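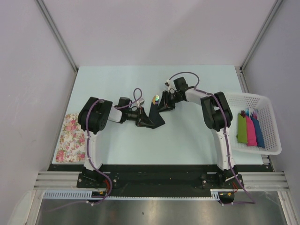

Can a machine do the chores yet?
Notes for the Skotstead evening talk, 2/28/18
Speaker: Fraser Geddes

Opening

Thank Pornthip for the invitation. Say who I am: 26 years fixing packing machines, the last few spent looking at arms for small firms. I don't sell any of them.

Ask for a show of hands. Who has a dishwasher? Who has a machine that empties it? Leave a gap here, people usually start talking to each other.

The short answer to the title is no, with a few exceptions. The rest of the talk is about the exceptions and why they are so narrow.

1. What machines already do well

Washing, drying, spinning, heating. All of these happen inside a box. You put the thing in the box, shut the door, and the box doesn't care how you folded it or which way up it was.

Shop floor is the same. At Patia they fill and cap jars all day and the line hardly stops. But every jar is the same jar, and it arrives in the same place. Mention that the person at the end of that line still packs the mixed orders by hand.

2. The table in the picture

Slide stays up for this whole section.

Two arms, one table, walls on three sides. The job is cloth and cutlery. In the basket on the right there are three pouches, green, pink and blue, each with a fork in it. The flowered one is over on the left of the table. The grippers are in the middle with something dark that is probably folded cloth.

Ask the room how long it would take them to put a fork in a pouch. Then ask them to describe how they do it, without using their hands. Give them a minute. It is harder than they expect.

Points to make:
- A fork is easy. It is stiff, and it stays the shape it was when you looked at it.
- A pouch is not. It sags, the mouth closes up, and the cloth shifts when you touch it.
- You need one hand to hold it open and one to put the fork in. That is the argument for two arms.
- Your fingers feel when the cloth has caught. Many grippers only know how far shut they are.

Don't claim a success rate from the slide. It is a still and we can't tell from it how the job went.

3. Cloth in general

Prapai's laundry trial at Hemmin. They gave a folding rig 500 hand towels, all one size, all clean. It got through almost all of them, slowly. Then they gave it 60 pieces of ordinary mixed washing and stopped before the end. Socks inside out, a shirt buttoned to itself, a fitted sheet. Prapai said I could repeat this as long as I also said the towels came out neater than hers.

So: same item, same size, flat on a table - fine. Mixed basket - not yet.

4. Cost

A question that always comes up, so deal with it before they ask. The small arm we had on loan from Ellumis in October was 1,199 pounds, without the gripper. Then add the table, the guarding, the camera, and somebody's time to set it up. The time was the biggest part by a long way.

For a home it makes no sense at present. For a workshop with one dull job that repeats all day, do the sums. Nattawut has a sheet for this, copies by the door.

5. What I would try first

If you run a shop or a small kitchen, look for a job where the items are stiff and all alike. Trays, tubs, boxed stock. Leave napkins and bags with people for now.

Tidy up the job before you buy anything. Bent's lot put a simple chute on their bench and found they didn't need the arm at all.

Questions

Likely ones: jobs, safety, when will it do my ironing. On ironing, say I don't know and won't guess at a year.

Hall needs the projector switched off at the wall. Give the sheets that are left over to Pornthip.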